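Access to the Tse Glen footpath and parking at the lower gate

Posted by Mutivance
Our walking group wishes to visit Tse Glen in June. Is the full path open to the public, and is there parking at the lower gate? Several members cannot manage long flights of steps.

Posted by Vimico
The path is open from the lower gate to the old weir, a distance of 1,359 yards. Parking at the gate is limited to 5 cars. Larger groups are advised to use the village lot and walk up along the stream.
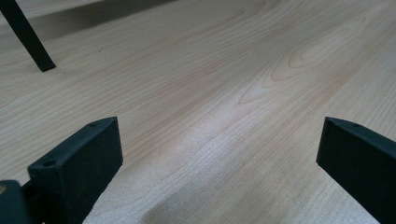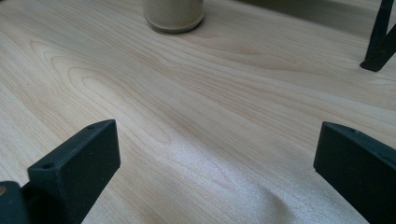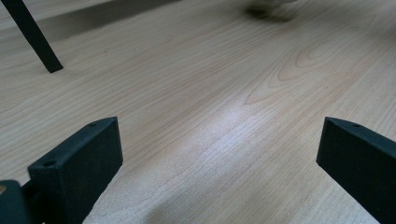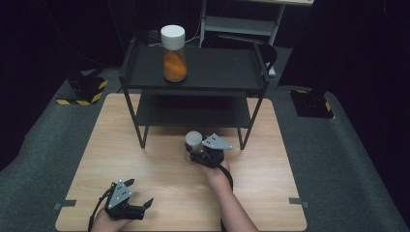
The upper section has 139 steps and no handrail beyond the second footbridge. Members who wish to avoid them should turn back at the weir — the return route on the east bank is level and has benches. Dogs must be kept on a leash in the nesting area. The gate is locked at 8 p.m. in summer.

Posted by Usero
We parked on the road last year and had no trouble. It was muddy by the stream, so wear boots. I think the east bank path was closed for a while, but I do not know whether it still is.

Related topics
Picnic sites near Tse Glen
Group visits of more than 200 people
Stream crossings after heavy rain
Wildflowers on the east bank

Last updated: June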